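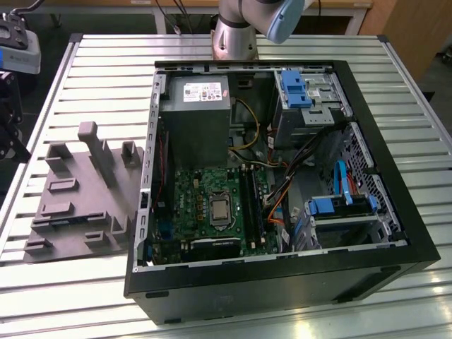
By the Kundville Newsroom | August | 2 min read

The company Pretora has started to teach its robot arms how to take apart and put together desktop computers, and the lessons are given by people. At its workshop in Kundville, operators guide the arm through each task by remote control, and the system records every movement for later training.

The practice computer is an ordinary black tower, laid on its side on a slatted aluminum table with the side panel removed. In this position the memory modules, the processor and the cables can be reached from above. The processor has no cooler on it. A dark gray 3D-printed fixture with slots and holders rests on the table to the left of the computer.

Pretora says that its operators have recorded 116 demonstrations until now, of which 90 were good enough to keep. The others were removed, mostly for the reason that the operator stopped in the middle of a movement or took a part at a wrong angle. One demonstration of the memory task takes 4 minutes for a trained operator. New operators need more time, and they practice for two weeks before their recordings are counted.

Cables are the most difficult part, according to the company, as they bend in a different way each time. Memory modules are easier to hold, but they must be pushed with the correct force.

The work is done together with Bodlow, a computer recycling firm which supplies the used machines. Bodlow wants to test the trained arm at its Charbonneau plant, first for the removal of memory only. A date for the test is not yet decided.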